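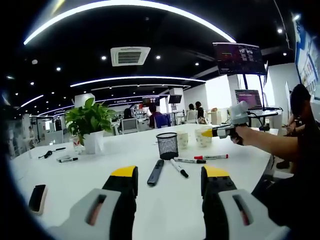 会议桌归位:小东西怎么放、谁来放、什么时候放
讲稿备注

打印本页 | 用电子邮件发送

第1页 标题页

开场先说时间:讲二十分钟,留十分钟提问。手机静音。讲稿会后发到共享文件夹,不用抄。

今天只讲一张会议桌的桌面。椅子、投影、空调、门口的预约屏都不在范围里,有人问就请他会后单独提。

自我介绍一句就够:我在Hornia负责办公区日常,会议室归我管了四年。

第2页 为什么讲这个

上半年各楼层报上来的会议室问题里,报修类的处理都比较顺,拖得久的是“找不到”。找不到遥控器,找不到能写的笔,找不到转接线。行政接到电话以后要上楼,找一圈,再下来。一次几分钟,会议就晚开几分钟。

这里停一下,问在座的:最近一次开会,开头几分钟花在什么上面?等两三个人回答,不要点名。

然后说结论:桌上常用的东西种类很少,遥控器、白板笔、笔筒、杯子、线、手机,再加一盆绿植。种类少,位置就可以定死。

第3页 遥控器

遥控器放在桌子中线上,竖着放,顺着桌子的长边。不要横放,不要塞到笔筒里,不要放窗台。

深色遥控器放在白桌面上很好认,这是我们没有给它配底座的原因。以前在Valoron那层试过底座,底座留下来了,遥控器照样被拿到隔壁去。后来改成在背面贴房间号,丢的就少了。

遥控器电池每个季度统一换,不等没电。旧电池放前台的回收盒,不要留在会议室抽屉里。

如果有人问能不能改成手机控制:今年没有这个预算,明年再看。

第4页 白板笔

这一页讲慢一点,问题最多。

每间会议室标配黑色白板笔三支、红色一支,全部插在黑色网格笔筒里,笔帽朝上。蓝色和绿色不配,需要的到前台领,用完还回去。

常见情况是笔筒空着,笔散在桌上,左边一支右边两支。开会的人用完顺手放下,离笔筒只有一拃远,也不会插进去。这个不用批评谁,大家都这样。做法是把“笔回筒”写进散会的最后一步,由会议发起人负责,见第8页。

笔写不出来怎么办:直接扔掉。不要放回笔筒,不要想着下次也许能写。写不出来的笔放回去,下一场的人会拿起来试,试完再放回去,可以循环一个月。扔掉以后在门后的小单子上划一道,周五补货按单子补。

白板笔和记号笔外形接近,白色笔杆的尤其容易混。记号笔写在白板上擦不掉,要用酒精。所以记号笔一律不进会议室,放打印区。自己带的记号笔,散会自己带走。

采购的同事如果在场,提一句:去年一次进了300支,堆到最后有一部分干了。今年改成分批进,每批少一点。

第5页 板擦和零碎

板擦放白板下沿的槽里,不上桌。小块的橡皮、回形针、便利贴这类东西,桌上不设固定位置。散会时看到了,有主的还给主人,没主的放进前台的零碎盒。零碎盒每月清一次。

有人提过在桌上放一个收纳盘。试过,收纳盘最后装的是糖纸和发票。不再放了。

第6页 线

桌上的线分两种:房间的线和个人的线。

房间的线有标签,从桌下出来,用完推回线孔。没有标签的都算个人的线。个人的充电线随手一绕搁在桌边,是丢得最多的一类,前台失物盒里一直有一把,认领的很少,因为黑色短线长得都一样。建议各位在自己的线上贴一小段彩色胶带,前台有胶带。

线不要从花盆后面绕。浇水的时候会碰到,阿姨看不见。

手机不用多讲。散会前看一眼桌面左右两头,黑色手机放在桌边,人坐在对面时看不到。上个月行政收到的手机,全部当天领走了,这一点做得不错。

第7页 杯子和绿植

访客用纸杯,员工用自己的杯子。纸杯放在离遥控器和线远的一侧,就是桌子靠里的那一头。

纸杯谁倒的谁收。里面有水先倒进茶水间的水池,再把杯子扔进垃圾桶,不要连水一起扔,袋子会漏。也不要倒进花盆,特别是茶和咖啡。

绿植这一条请各位记一下。会议室现在主要放绿萝一类的大叶植物,白瓷盆,好养,不挑光。九月以后浇水从每周两次改成每周一次,由保洁统一浇。开会的人不要浇。去年Tiongson那间的一盆是浇死的,几拨人都觉得它干,每拨人都倒了一点。

叶子上有灰可以用湿纸巾擦,这个欢迎大家动手。

花盆固定在桌子左侧,不挡屏幕视线。有人为了摆电脑会把花盆推到桌子中间或者放到地上,放到地上容易踢翻,请推回原位。盆边不要放杯子,尤其是小杯子,叶子垂下来会盖住,收的时候容易漏。

第8页 散会三十秒

现场可以用桌上的东西演示一遍,边做边说,不要念。

顺序如下:

先收杯子,拿在手上。
笔盖好,插回笔筒。
遥控器摆到中线。
个人的线和手机带走。
看一眼桌子两头。
出门,杯子顺路处理。

演示的时候计时,请前排的人帮忙按表。我自己在办公室试过几次,都在三十秒以内。慢一点也没关系,不要为了赶时间解释。

强调责任人:谁在系统里订的房间,谁负责这三十秒。可以请别人代做,但前台有问题时只找订房的人。

第9页 检查和补货

保洁每天晚上七点过一遍,只做两件事:擦桌面,倒垃圾。他们不负责把笔插回去,也不负责判断哪根线是谁的。以前这条没写清楚,保洁把桌上的东西全扫进一个袋子交到前台,前台再一件一件找人。

行政每周五下午巡一次,看笔、看电池、看门后的小单子。纸杯按箱领,不在会议室里囤。

桌面清洁只用微湿的布。亮面白桌子怕粗海绵,划痕去不掉。白板笔画到桌上,当场用干纸巾擦就能下来,放到第二天就费劲了。

费用这里带一句就过:上半年会议室耗材一共2,421元,白板笔占大头。不展开,财务的同事要明细可以会后找我。

第10页 试行安排

先在Hadamska项目组那层试一个月。那层会议室用得最满,效果看得出来。试行期间只记两个数:因为找东西打到前台的电话,和周五补笔的支数。不拍照通报,不扣分。

试完以后再决定其他楼层要不要照搬。小会议室桌子短,花盆可能要取消,到时候一起定。

第11页 提问

预计会问到的几个:

能不能每个房间多配几支笔?可以提,但先看一个月的补货数。

自己的杯子忘在会议室怎么办?前台保留到当周周五。过了周五洗干净放茶水间公共架。

外部客人用完不收怎么办?陪同的员工收。

桌子能不能换成深色的,不显脏?现有的桌子还要用几年,不换。

时间到就停,剩下的问题请写在签到表背面。

散场时记得自己也把桌子收一遍。翻页笔是借的,要还IT。

联系:Hornia办公区行政前台 | © Hornia 版权所有 | 返回顶部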